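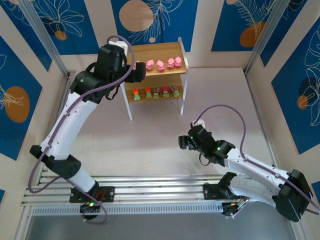
**Ticket 191 - Display shelf, Flastitham site**
Status: Open
Logged: Aug 3, 2018

The shelf supplied by Tedix in May has been reported as unsteady when items are placed on the upper level. The unit concerned is the small two-tier wooden model on clear acrylic legs, positioned against the back wall, with the pink toys kept in a row. The fault was reproduced on 3 occasions.

**Steps taken**

- Leg fixings tightened. No change.
- Upper level cleared and reloaded - movement persists.
- Floor level checked and found satisfactory.

**Action required**

Pavliuk is requested to supply replacement legs under order 40. Until these are fitted, no further items are to be added to the shelf. Orkov has been notified.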